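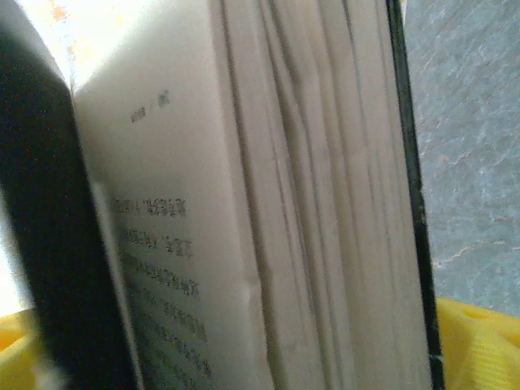 Drikach Support Desk
Ticket 2382
Product: Restum book handling kit, on trial
Customer: Forsyth Library Services, Grundholm site
Raised by: Craig Rutherford
Priority: Normal
Status: Awaiting customer

Fault reported
The customer states that the kit stops during page turning on thick volumes and shows message 867, "page edge not found". The fault was reported on Friday and occurs on both covers-open and part-open books. Thin pamphlets are handled without error.

First response
The customer was asked to confirm the software release and to send the view from the wrist camera with a thick book in position. Release 6 was confirmed.

Findings
The view supplied is grainy and soft, and blur is strongest on the left. A white area at upper left is overexposed. The page edges do not form an even block: they separate into bundles with dark gaps between them. The desk considers that the edge finder may be taking one of these gaps for the edge of the top page. This has not yet been confirmed.

Action requested
1. Clean the camera window with the cloth supplied.
2. Lower the lamp setting by one step.
3. Set "Book type" to Thick.
4. Run the edge test again on the same volume and return the log.

Further notes
Should message 867 remain after step 4, release 7 will be offered for the rest of the trial at no charge. The trial period, which closes in August, is not affected by this ticket. Replies should quote the ticket number.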